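I have been meaning to write about Mutum since February, when our little film club finally got hold of a copy with readable subtitles. It took longer than it should have. Lihua Feng had ordered a disc that turned out to be a completely different movie (a dubbed comedy about a hotel, which we watched anyway and rather enjoyed), and then the second one got lost in the mail for weeks. But it came, and we made popcorn, and I have been thinking about it ever since.

If you don't know it, and I didn't, Mutum is a war picture with very little war in it. A supply convoy is caught in the mountains by the first snow, and the young radio operator, a boy named Collet, is sent down on foot to the village of Umitz to ask for help. That is the first ten minutes or so. The rest of the movie is Collet in the village, waiting for the pass to open, sleeping in the back of a bakery and slowly coming to understand that the people there have been told by both armies to expect the other one.

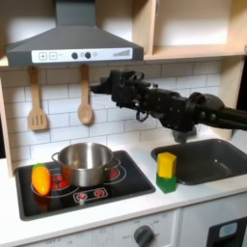

The play kitchen, sink end.

What got me was how much of it takes place in one room. The bakery set has one window and one long table, and the director finds a new way to look at it every time we come back. There is a supper where the baker's mother lays out bowls for everyone who used to eat there, and Collet, who doesn't know the family, sits down in the wrong place. She lets him stay. Not a word is said about it, and I had to go get a glass of water afterward so I could stand in the hall by myself for a minute.

Austra Zariņš thought that part went on too long. She is usually right about these things and she was very patient with me while I argued, but I still think she's wrong on this one! She liked the walking. There is a great deal of walking, all of it uphill as far as I could tell, with that dry squeaking sound snow makes under boots when it's really cold. She grew up with winters like that and said the sound was the truest thing in the whole movie.
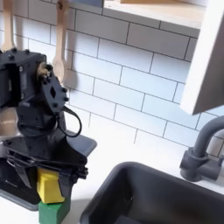

Black arm, brass-colored hub.

The battle, when it comes, is almost all heard from indoors. According to the booklet that came with the disc, the production hired 300 extras for it and then used them for one shot, a line of men crossing a ridge at dusk - you see them for maybe as long as it takes to read this sentence. I kept waiting for the camera to go back to them and it never does. We stay in the bakery with the flour coming down off the shelves. I don't usually care for war movies, as anybody who has read this blog for a while will know, and I think this is why I could sit through it. It cares more about the bread.

I do have a complaint or two. The music is far too loud in the second half, and there is a dream about a horse that I could have done without. The officer who turns up near the end is played so broadly that he seems to have wandered in from another picture. And the subtitles, while readable, have a habit of vanishing whenever two people talk at once, so I am still not sure what the baker promised the schoolteacher. If you know, please write and tell me.
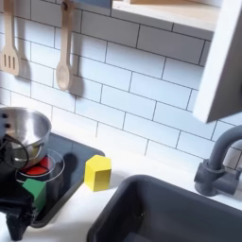 Umance Film Club

We stayed talking until well past 11 at night, which we never do. Lihua wanted to run the last reel again, and so we did, about 20 minutes of it, from the moment the pass opens to the last look back at Umitz from the road. I noticed the second time that there is smoke from only one chimney. I'd missed it completely the first time through, and now I want to go back and check all the earlier shots of the village.

Next month is Austra's choice. She has promised something shorter, with no snow in it, and she has already asked me to bring the lemon bars.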